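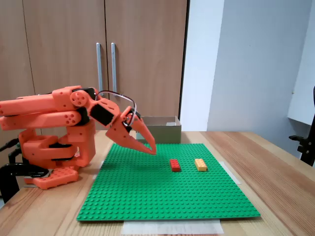

Brick Table News

The brick table at the Weditz branch is open again for the fall. It has moved from the back hallway to the spot by the reading room windows, and the hours are the same as before: every afternoon the library is open, until thirty minutes before closing. Children under eight need an adult with them. Everyone else can sit down and build.

Most of what we own came in during the April toy drive. Families from Weditz and Tedness brought in 3,000 bricks, along with a shoebox of wheels, doors and windows that we are still matching up. Giannakopoulos Hardware gave us shelving for the bins. We washed everything over the summer and took out the cracked pieces, and 800 bricks are going to the Tedness branch so that they can start a table of their own.

A few people have asked how to set up something similar at home. A big green baseplate and a handful of the ordinary 2x4 bricks will get you a long way, and neither takes up much room. If the plate slides, masking tape will hold it. Run one strip along the left edge with part of it tucked underneath, and put a second under the bottom edge near the middle. Masking tape peels off most finished wood without trouble — try it first on a corner you don't care about.

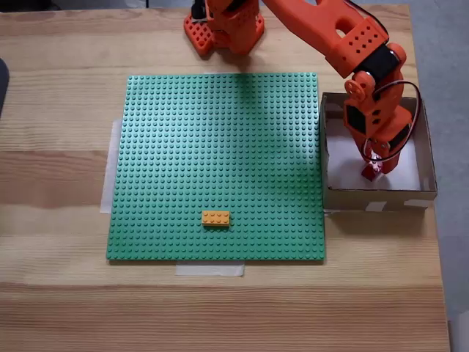 The Two-Brick Challenge

September's activity sheet uses a baseplate and 2 bricks, one red and one yellow. One person places the bricks on the plate behind a folder, then describes where they are. The other person has a plate of their own and tries to match it without looking. Count studs from the nearest edge, say which way the long side runs, and say which brick is farther from you. When both people think they are done, lift the folder and compare.

It is harder than it sounds. The usual mistake is being off by one row, and the next most common is turning a brick the wrong way. A good layout to start with is both bricks near the middle of the plate, long sides running left to right, with the red one above the yellow and a short gap between them.
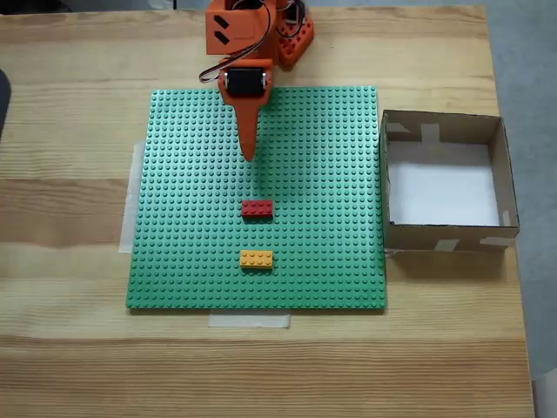
Once that one comes out right a few times in a row, turn one brick a quarter turn, or move the pair toward a corner. Older kids can play with questions not allowed. An open cardboard box beside the plate is handy for putting bricks away between rounds, and white paper in the bottom makes small pieces easier to find.

Sheets are at the front desk. We printed 44 and will run more if they go. Finished sheets can be left in the tray at the desk, and we will pin them up next to the table through the end of the month.

Still needed: flat plates in any color, and small lidded bins. Please drop them at the Weditz branch on Rorkar Street, not in the outside book return — bricks jam the flap.

Posted 9/22/18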